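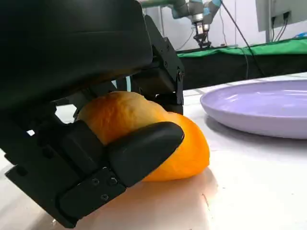

About Leka

Leka is a small bakery school on the ground floor of the old Rolance building, and we teach people to make bread at home, in ordinary ovens, with the sort of flour you can carry back from the shops. We've been at it for a good while now and have grown rather fond of the place, draughty windows and all.

The school was started by Genalyn Pascual, who had spent years baking for other people and found that what she liked best was the bit where somebody leaned over the counter and asked how it was done. Her first lessons were held in her own kitchen, with 3 pupils squeezed in beside the fridge and a fourth sent home because there was nowhere left to stand (she came back the next week, and has been a dear friend of the school ever since). 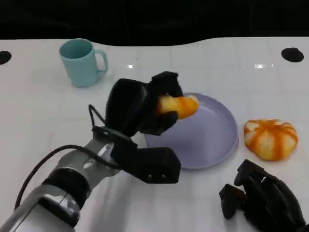 Those early evenings set the pattern for nearly everything we do. We still keep the groups small, we still start with a plain white loaf, and we still stop halfway through for a pot of tea, which has been known to run on a bit when the dough is slow and the talk is good. If you are nervous about yeast, you'll be in very good company. Plenty of our keenest bakers arrived convinced that they had killed every loaf they had ever touched!

When we outgrew the kitchen we moved to Rolance, and for the first winter we shared the ground floor with Otell, the upholsterers, who were endlessly patient about the flour. They have since gone to a bigger workshop across the river, but the long cushions on our window seat are theirs, and so is the kettle, if we're being strict about it.

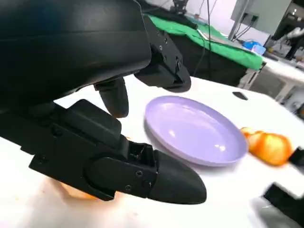
What we teach

Our main course is called Grura, after the name Genalyn's family gave to the bubbling jar of starter that lived on top of their boiler. It runs over 2 months and costs £240, with all the flour, butter and eggs included, and you take home whatever you bake. We begin with loaves and tin bread, move on to soft rolls and enriched doughs, and spend the last part on sourdough, by which time you'll have a jar of your own to look after (and, very likely, to name).

There are shorter days too, for anyone who would like to try a single thing, and a morning in February for parents and children together, which gets floury very quickly and is one of our favourite days of the year.

Since moving in we have taught 618 people, and a good many of them still write to us with questions, or with news of a new oven, or just to say hello. We do love getting those letters and we answer every one, though it may take us a little while in busy weeks.

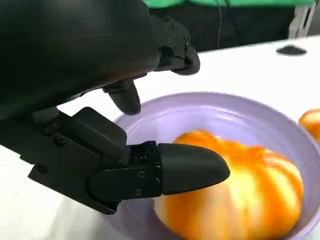

Genalyn Pascual says she'd like people to stop apologising for their bread when they come through the door. "Bring me the flat one," she tells every new group, "and we'll cut it open and have a look, and then we'll have it toasted."

Visiting us

You are welcome to drop in before you book. Ring the bell marked Leka, and give the door a good push, as it sticks in damp weather.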